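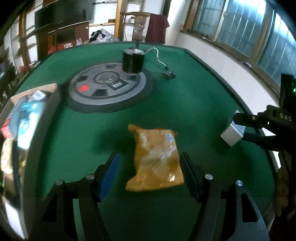

From: Nnamdi Adeyemi
To: Haruna games evening list
Date: Mar 7, 2025
Subject: Re: Bits and bobs on the mahjong table

Hello all, and thank you for such a kind welcome back!

> Could whoever used the green table last please tidy it before
> the Avel lot come over? There were bags and odds and ends
> left on the felt again, and I never know what is rubbish
> and what is a spare part.

I do sympathise, and I've done my share of leaving things about (sorry, everyone). Orange plastic bags can go in the drawer under the window once they're empty - I smooth them flat and use them again for tiles and dice. If one has a label on it, do please leave the label alone, as I can never remember what went where otherwise.

Anything with a cable or a little connector on it should go in the old Ludenano tin, and please don't throw any of it away! A replacement motor from Zeltus was quoted to me at 59 pounds, which made me sit down for a minute.

As for the felt, a soft brush is plenty, working from the middle dial out towards the sides. I'll bring mine along, and there'll be ginger cake too if the oven behaves.

Warmest wishes to you all,
Nnamdi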